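Re: [vesel-neighbors] Winter shelter hours

> The county says the Lu Street shelter will open at 8 p.m. this winter instead of 6.
> Does anyone know if that's final? And is the 63 beds figure still right, or did they
> cut that too?

It isn't final. The hours are in the draft contract, and the county takes written comments on it until the end of October. The 63 beds are still in there. What changed is the overflow room, which now opens only when the forecast is below freezing.

My main worry is the two hours. The library closes at 5 and the day center on Skotamer Avenue closes at 6. Last winter people could walk straight over. With an 8 p.m. opening they wait outside, and the bus shelter there holds very few.
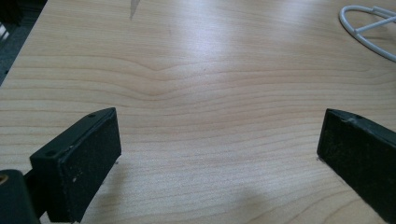 The Wukano Fund has offered $2000 toward keeping the day center open later. That covers staff for part of the season - I don't know yet how many weeks. The church hall is the other option, but their insurance needs an answer first.

If you write to the county, put "Lu Street contract" in the subject line and ask for the 6 p.m. opening by name. General letters of support get filed and don't count as comments on the draft. The petition is at 1505 signatures and I will turn it in with the comments.

Paper copies of the draft are at the library front desk. Section 5 has the hours.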